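Can I wash a quilted bedspread at home without ruining it?
Bedding and Linens > Washing and care

Posted by plosley_pam

Hi all, hoping someone has been through this. I've inherited my aunt's quilted bedspread (a double, big flowery print, bought from a shop in Rirville years ago) and it smells strongly of the cupboard it lived in. There's no care label left, only the little stub where somebody snipped it off. I rang the dry cleaner and they want 48 pounds, which I'm sure is more than she paid for it!

My machine is a 7 or 8 kilo one, I can never remember. If I fold it up it does go in the drum, but there's not a lot of space left over. I'm mostly worried about the filling going lumpy, and the colours running into the pale bits. I've got a week off in July so there's time to dry it outside if that's the way to go. Has anyone done one of these at home and lived to tell the tale?

14 replies hidden, showing most helpful
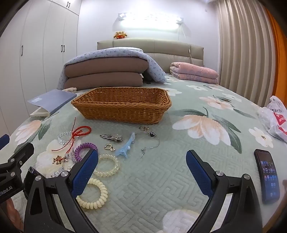

Azadeh Mohammadi

I've washed mine more times than I can remember and it's still on the bed, so yes, you can do it. It's pale green with big peach and cream flowers, and I was worried about the colours too. Dab a hidden corner with a damp white cloth and a bit of your detergent first, leave it for 20 minutes and see if any dye comes off. If the cloth stays clean, you're most of the way there.

Then a cool wash, gentle cycle, slow spin, and only half the liquid you'd normally use (I did a full capful the first time and was rinsing suds out until teatime). Please don't squash it in though. If you can't get your arm in over the top of it, take it to a launderette with a big drum. The one near me in Darus is fine and you can sit with a magazine.

For drying I put it over 2 lines side by side so the weight is spread out, and I turn it every couple of hours and pat the padding flat with my hands. It takes all day, sometimes longer. Don't put it back on the bed if the middle feels even slightly cold, give it another night on the airer. Oh, and check the stitching before you start! Mine had a loose seam at one end and I only spotted it afterwards.

soapy_dave

just bung it in at 30, never had a problem

Soltani

Wouldn't do it at 30 if it's old, the threads can be cotton even when the cover isn't, and they shrink and pucker. My mum's went like a crisp packet. Cold water in the bath, press it up and down, drain, do it again till the water's clear. It weighs a ton wet so get somebody to help you lift it.

If it's only the smell that's bothering you, try airing it first. I hung one out on a breezy day with no washing at all and most of the mustiness went.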